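Avance gripper kit trial: progress report for March

We're past the halfway mark with the Avance kit and it has been a really good month! The finger pads that Cetum sent as replacements went on in one afternoon, and the arm has been running on the block tasks nearly every day since.

So far we have logged 284 runs toward the 1000 in our plan. Of the last batch, 39 ended in a dropped or badly tilted stack, and 38 of those were with tall stacks (short ones hardly ever give trouble now). We think the closing speed is to blame. The kit's software lets us slow the fingers near contact, so we'll try that first and leave the pads alone.

Setup is still the weak spot. The manual skips the step where you set the zero position, and we lost two mornings to it. Cetum's support desk answered quickly and has promised a corrected page. Spare pads cost more than we budgeted, but we can cover that from the travel line.

Next month we start the side-by-side test with the Besen gripper, using the same blocks and the same work surface. We'd like to keep the Avance unit through the end of that test and ask for your okay to extend the loan.

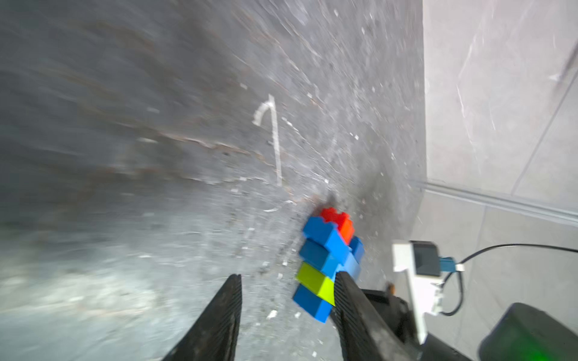 Avance trial: ribbed finger against a stack of red, blue and lime-green blocks.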